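Packing groceries in paper: speaker notes
Hopkin hall, 30/08/2020

Slide 1. Scope. Paper sacks only, open top, no handles. Skip the carrier section if short of time.

Slide 2. Rim. Roll the top outwards, 2 turns. A single fold springs back under load. Tape at intervals; black cloth tape in our April trials at Grevis. Give the tally: 912 bags packed, 869 with the rim intact at the end.

Slide 3. Filling order. Long items go in on the diagonal, carrots included. Bottles beside them, cap clear of the paper.

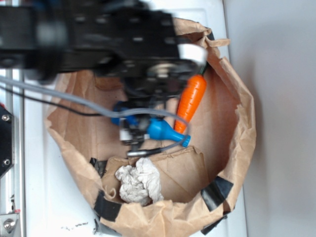

Pause for questions on tape width (25 mm). Creasing along the rim is acceptable, tearing is a reject. Then hand out the Sukix sheet and go to slide 4, stacking.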